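## 4. First pick in the simulator

Do this before you wake the real arm. The Skivgate sim forgives everything, and your bench does not.

1. Start Skivgate and load the Korkero bench file.
2. Set the arm's reach limit to 774 mm. The default is 940, a number chosen by an optimist.
3. Drop in one test object. Anything with a loop handle will do – handles are where bad grasp settings go to be found out.
4. Open the gripper fully and park it above the table, off to one side of the object.

**Note:** If the object comes to rest at a tilt, leave it. Things on your own bench won't stand up straight for you either.
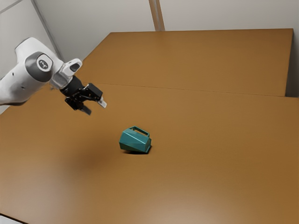 5. Run the approach at low speed and watch the fingers, not the progress bar. Stop if either one dips below the top of the handle before it lines up.
6. Close, lift, hold, lower. Save the log as `gittins_first`, or the import in section 5 will sulk.

**Caution:** Sim speeds carry over to the real controller. Put the speed cap back to 600 before you export. The dent in the Urnodora shop door is at elbow height, if you would like to see what happens otherwise.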